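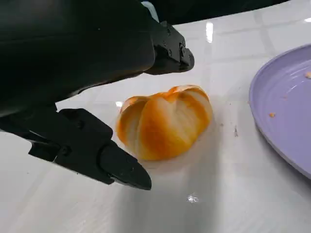 Photo: Talha Cheema, from the Ketel set

Ketel

Names, groups and placements for small things on a white table

Version 2. Maintained by Talha Cheema. Replaces Madigan, which some of you still have on a disk somewhere and should please stop citing.

What this is

Ketel is a list of things that end up on tables, with what people called them and where they stood. Mugs, plates, bowls, fruit, things that look like fruit, lids separated from their pots, the small round objects that fill a kitchen drawer after ten years in one apartment. There are 221 objects in the list and 439 pictures to go with them. Across those pictures there are 1,787 labels, and I have read all of them, some with affection.

A label is one short name given to one thing in one picture. Some things got the same name every time. The mugs were very well behaved. Others collected names the way a windowsill collects mail.

If you want a clean, settled vocabulary of household objects, you may find this a slightly annoying download. If you want to know what happens when several reasonable people are asked what to call a round orange thing with ribs, read on.

What's in the folder

objects.csv
One row per object. Columns are object_id, group, main_color, second_color, shape, preferred_name, notes. The notes column is free text and gets freer toward the bottom.

labels.csv
One row per label. Columns are picture_id, object_id, label_text, labeler, sure. The last one is y or n. I wish more people had used n.

placements.csv
One row per object per picture, with a value for what it rests on: table, plate, bowl, cloth, other_object, unclear. An object on a plate on the table is on the plate. This took a whole afternoon to agree on.

groups.txt
The group names and what belongs in them. See below.

pictures/
The pictures.

old_names.txt
Everything from Madigan that was renamed, with the new name next to it. Tab separated. The tabs survived a spreadsheet import and I would like them left alone.

How the names were collected

Labelers worked in Skakimier, our labeling page, which shows one picture and one box to type in. There is no dropdown. Madigan had a dropdown, and the result was that every unfamiliar object became "container." There were spoons in there marked as containers. Technically a spoon does contain soup, for a while.

With the dropdown gone, people wrote what they would say at home. The instructions were short:

Use the word you'd use if you wanted someone to pass it to you.
Add a color if you think it helps.
One to four words.
If you don't know, type your best guess and mark it n.

Spelling was fixed afterward. Nothing else in label_text was changed, so if you find "thingy (blue)" in there, it's real data and should be treated with respect.

The preferred_name column is different. That one was picked by me, after reading all the labels for the object, and it is usually the most common label with the adjectives put in a sensible order. Where the labels split badly, preferred_name falls back on shape and color. It makes for flat reading, but it keeps me out of arguments I can't win from a desk.

Groups

drinkware: mugs, cups, glasses, tumblers. Anything with a handle and an opening that you'd trust with coffee. Jugs live in serving.

plates: flat or shallow. A raised rim doesn't make it a bowl. A deep enough raised rim does. The line between the two is in the notes for each object, and I have moved it more than once.

bowls: see above, from the other side.

round_food_shapes: the group formerly known as fruit. It holds fruit, vegetables and anything that would pass for either at table distance. Membership depends on shape and color, so an entry in this group tells you nothing about whether you can eat it.

lids: lids.

serving: jugs, trays, the big spoon.

cloth: towels, napkins, placemats that fold. Placemats that don't fold are plates according to two labelers and are in other according to me.

other: 

Yes, that line is blank in groups.txt too. I've tried to write a definition for other and each one let something in.

The round orange business

The largest complaint about Madigan was the fruit group, so it gets its own section.

Squat, ribbed, orange with paler bands running top to bottom, a dip where the ribs come together. You can find that shape in a grocery store in several aisles. Orange, mandarin, clementine, small pumpkin, gourd and squash all fit it to some degree, and all of them turn up in labels.csv. Peel a citrus and you have segments and pith. Look at certain pumpkins and you have ribs and stripes. Seen close, people leaned toward one family of words, and seen from farther off, toward the other, with every labeler entirely calm about it.

In Madigan the tie was broken by whoever labeled last. For Ketel I took that rule out. The preferred_name for anything in this corner is now "striped orange round," which nobody has ever said at dinner, and the label_text rows keep the full range. Use those if you care about the words. Use preferred_name if you only need the same string to come back each time.

Merging the words into one class such as "fruit" is your right. Please say so in your methods section. I got three emails last year about results that made no sense until it came out that somebody had merged squash into citrus and lids into plates, the second for reasons I never got to the bottom of.

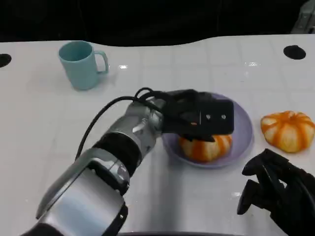 Color words went more smoothly, with one exception. Blue was fine. Light blue was fine. Orange was fine, and cream and white swapped places so often that I treat them as neighbors. Purple is where the trouble is. Anything pale in that direction was called lavender, lilac, light purple or, once, "grandma purple." In main_color they are all lavender. The originals are in label_text, grandma included.

Where there are two colors, main_color is the one people mentioned first, and second_color is the other. This means an orange-and-cream thing and a cream-and-orange thing can have different main colors while looking like siblings. If you're filtering by color, check both columns.

Placements

The placements file is the part I'd keep if I had to throw away the rest. It answers a plain question: when this thing was in this picture, what was it sitting on? Something on a plate has a different life from the same kind of thing a hand's width away on the bare tabletop, and a surprising number of object lists don't record it.

The rules:

If any of the underside is on the plate, it's on the plate.
If it's leaning on the plate with its underside on the table, it's on the table.
If you can see only part of it and can't tell, it's unclear.
Things inside a mug are other_object. There are not many. One is a lime.

Two similar objects in one picture get separate rows, even if they could pass for twins. Give each one the object_id for its kind plus a letter, left to right. A mug is a mug whether or not anything else is going on at the table, and it gets a row too. Labelers tended to skip the mug. The mug rows were filled in later, by me, in one long evening with a mug.

Known problems

Object ids skip in a few places. The gaps are duplicates that were removed. Ids were not reused, so please don't close the gaps.

The plates group is heavy on round plates. Square plates exist, I'm told.

Partly hidden objects were labeled by whatever showed, and a thing with its top covered loses the stem, the dip, the handle or whatever else would have settled the matter. These rows have more n values than the rest. They should have had more still.

Material isn't recorded. In Madigan it was, and people were guessing "ceramic" from looks alone, so the column is gone. A matte mug can be a number of things, and I can't tap it with a fingernail through the screen. A few labels mention plastic or metal anyway. Read those as opinions.

Sizes aren't recorded either. "Small" in a label means small compared with whatever the labeler was thinking about that morning.

The labelers share an office and a lunch table, and their words have drifted toward each other. "Tumbler" went from one user to all of them between the first week and the last. If you plan to say anything broad about how people talk, go find more people.

Moving from Madigan

Read old_names.txt into whatever you use and replace column one with column two. Then delete every row where group is container, since those were redone from scratch. The file picture_tags.json is gone, replaced by placements.csv. The field called "vibe" is also gone. I don't want to talk about the field called "vibe."

Fixing things

Send corrections with the picture_id, the object_id and the label you'd have used. A sentence of reasoning is welcome. Corrections to preferred_name in round_food_shapes need to come with a word that works for every row under that id, in every picture, close up and far off. So far I've had "orb."

Changes since the last upload

Removed trailing spaces in label_text.
Split bowls from serving.
Moved the butter dish to lids, then back.
Added second_color for all striped objects.
April: renamed fruit to round_food_shapes and updated groups.txt to match.

Still to do: cloth needs a second pass, and the two rows for the gravy boat disagree about whether it's a jug.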